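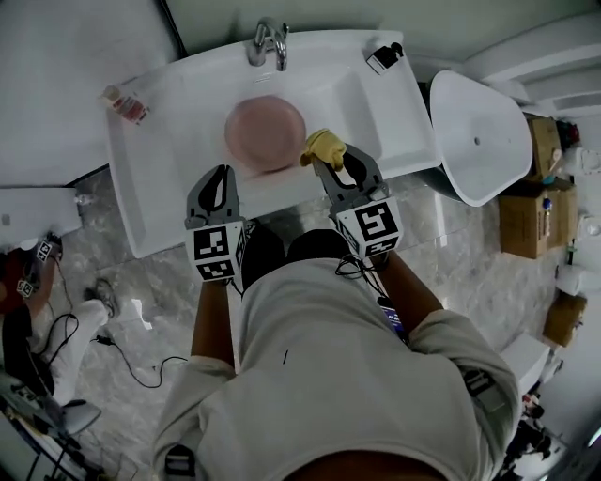
*A pink basin standing in the sink, and a yellow rubber glove.*

# Washing a wool jumper by hand

My grandmother washed all our wool in a basin, and I do the same now in our flat in Griris. The method is slow but it is not difficult. I wrote it down for Naa Owusu, who shrank a good grey cardigan in July and was very sad about it.

## What you need

- a plastic basin, big enough that the jumper can move
- wool soap, or a mild shampoo without conditioner
- 2 large towels, colour-fast
- rubber gloves, if soap dries your skin

## Washing

1. Turn the jumper inside out and close any buttons. Look for holes first and mend them, even badly, as a small hole grows in the water.
2. Fill the basin with 5 litres of cool water. It should feel neither warm nor cold on the inside of your wrist.
3. Stir in one teaspoon of soap until it disappears. More soap only means more rinsing.
4. Push the jumper under and press it gently for a minute. Do not rub, also not on the stains.
5. Leave it for ten minutes. Dark colours I take out after five.
6. Pour the water away while you hold the wool against the side with your palm. Never lift it by the shoulders – wet wool is heavy and the sleeves will become longer.
7. Rinse in water of the same temperature until no bubbles come. For a thick jumper this can be three or four times.

## Drying

Lay the jumper on the first towel, roll both together like a strudel and press with your knees. Then open the roll and move the jumper to the second towel, flat, in its right shape. Measure it before washing if you are not sure of the shape. My heavy one weighs 411 grams dry and needs two days in winter, and I turn it over on the first evening.

Keep it away from the radiator and from strong sun. If the cuffs have gone wide, push them together with your fingers while they are still damp.

Mariann Kovács adds a spoon of vinegar to the last rinse. I tried it on a Saturday with my green scarf and noticed no difference, but the smell was gone by morning.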